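Teleoperar una mano de varios dedos: notas de julio

Llevamos 411 demostraciones grabadas con Plurneo, la capa de teleoperación que mantiene Arnulfo Mosquera, y el agarre de fruta sigue siendo lo más caro de enseñar. Con piezas rígidas basta copiar la postura del operador. Con fruta hay que copiar también la presión, y el guante no la devuelve.

Cambié dos cosas. Bajé la ganancia del cierre y separé el mando del dedo superior del resto — antes iban acoplados y el inferior llegaba tarde. Descarté 147 episodios anteriores al cambio; mezclarlos empeoraba la política.

La cámara de muñeca se graba sincronizada con la lectura táctil. Si las marcas de tiempo no coinciden, el episodio no entra.
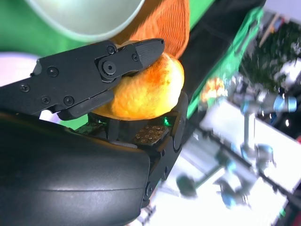
Agarre entre dedo superior e inferior, con la almohadilla táctil bajo la pieza.

Queda pendiente repetir la serie con el segundo operador y la misma calibración.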